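Play Session Assistant (part-time), Lullside
Lellov Community Nurseries

Lellov runs day nurseries and drop-in play sessions in Lullside and Dolport. We are looking for a play session assistant to join the team at our Lullside site from June.

The post is for 10 hours a week, worked as mornings during term time. Sessions start at 9.30am and we ask staff to arrive by 9am to set up. The contract is permanent after a probation period of three months.

What you will do

You will set out activities before each session, join in with the children while they play, and talk to parents and carers about what their child has been doing. You will also help with snack time and with putting everything away. Our groups are small and the children are aged two to four.
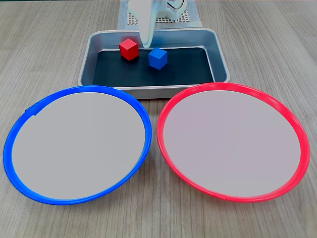
Red and blue cubes in a metal tray, with two plates.

You will keep short written notes on each child. We use a simple form and will show you how to fill it in. Notes are shared with the room leader at the end of the morning, and parents can ask to see them at any time.

Assistants also spend one morning a month at our Dolport site, which is larger and has an outdoor area. We pay the bus fare. 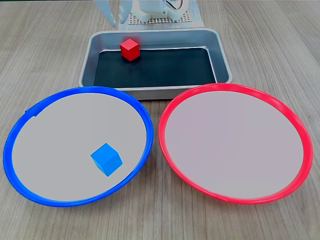

Early maths is a large part of the job at Lullside. Most of it is sorting, matching and naming colours, and we keep the materials plain so that the talking matters more than the toy. Two cubes of different colours, a tray and a pair of round plates are enough for a first matching game, and you will be expected to come up with variations of your own. Training is given, and you do not need to have taught before.

What we ask for

A Level 2 childcare qualification, or willingness to start one within 5 months. Clear spoken English. Some experience with young children, paid or unpaid. The post requires an enhanced background check, paid for by us.

What we offer

Paid training days, a free lunch on working days, and 50 per cent off nursery fees for your own children.

How to apply

Application forms are available from the office at Lullside or by post. CVs without a form will not be considered. Interviews will be held in May and include a short play session with one of our groups.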